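Starnside Home Skills Room
Progress report to the Wogan Fund
Second period of the grant
Prepared by Nia Wogan, with notes from Aled Voyle and Tharindu Gazi

Dear all,

It has been a really good few months, and I'm glad to have so much to put in this report. When we last wrote, the room had no running water and the shelves were still flat in their boxes. We are now open every week and the sessions are full. The grant has paid for the sink, the shelving, the small household items and most of Aled's hours, and I'll take those in turn below.

The room

The plumbing went in during the first part of the period and passed its check at the second try (a drip under the basin, fixed the same afternoon). We have a bathroom corner with a basin and mirror, a kitchen counter with a sink, and a laundry corner that is still short of a drying rack. Arwel Powell put up the shelves and labeled them by room of the house, so things for the bathroom go back to the bathroom shelf and so on. It sounds like a small thing. It has saved us a lot of hunting at the end of a session!

The floor is the one piece we are not happy with. The supplier, Grarico, sent the wrong shade for the strip by the door and has agreed to replace it, but we don't have a date. It is safe to walk on in the meantime.

Sessions and attendance

We ran 31 sessions in the period, against the 30 we had planned, with 293 visits in all. Most people come for the morning group and stay for tea. We had three sessions canceled, two for snow and one when the heating failed, and we made up all three.

The mix has shifted a little. At the start nearly everyone was referred by the housing team, and we are now seeing more people who come because a neighbor told them. Wyn Gittins has been keeping the sign-in sheets and has started asking people what they would like to practice next. The top answers so far are folding fitted sheets, packing a small refrigerator, and keeping a bathroom tidy without spending all morning on it.

What we have been working on

The kitchen work is furthest along. People can now go through the whole washing-up routine, from scraping plates to putting them away, and Aled has written it up on one side of a page with large print. We tried a longer version first and it was too much to take in.

Packing came next, mostly grocery bags and the fridge. Heavy at the bottom, bread on top, and a cold bag for anything from the freezer – everyone knows it until they are standing at the end of the checkout with a line behind them. We set up a pretend checkout with a timer, and it got loud and very cheerful.

The bathroom set is the newest part and the one I'm most excited about. We started with the little everyday jobs at the basin: where the toothbrushes go, how to hang a hand towel so it dries, what to do with a bar of soap. Soap has had more discussion than anything else in the room. A bar left in a puddle turns to mush, so we teach people to use a tray with holes, let it drain, and give the tray a rinse when they clean the basin.
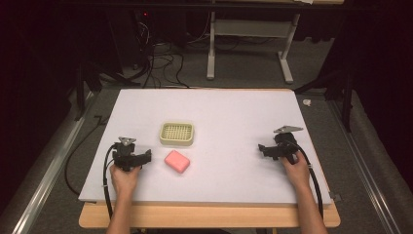 Tharindu would like to have a small set of soap trays in different shapes, so that people can try them and see which is easiest to clean and to lift the bar out of. We have asked for a few samples from Fellutano and will buy the rest locally. Deep ones hold more but are a pain to scrub in the corners. Shallow ones are quick to wipe, though a new bar can slide off if the tray gets a knock. We'd like to write this up with the same large-print layout as the washing-up page.

After soap we will move on to the medicine cabinet and then the linen shelf. Aled wants to do sorting by how often a thing is used, with the daily items at hand height, and he has a stack of old towels ready for the folding practice.

Money

We are on budget overall. The plumbing came in $325 over the estimate, mostly for a longer pipe run than the drawing showed, and we covered that from the shelving line, where Arwel's work saved us the fitting charge. Small items are underspent, and we would like to carry that forward for the bathroom set if you agree. The full ledger is attached separately.

Next steps

The drying rack should be in place before the next group starts. The bathroom page will go out in draft to the morning group first, and then to the housing team for comments. We plan to hold an open morning in June, with each corner of the room in use and the people who have been coming showing how they do things. You would be very welcome, and there will be cake.

Two things we need from you: a yes or no on carrying forward the small items money, and the name of the person who should get the open morning invitation.

With thanks from all of us in the room,

Nia Wogan
25 March 2023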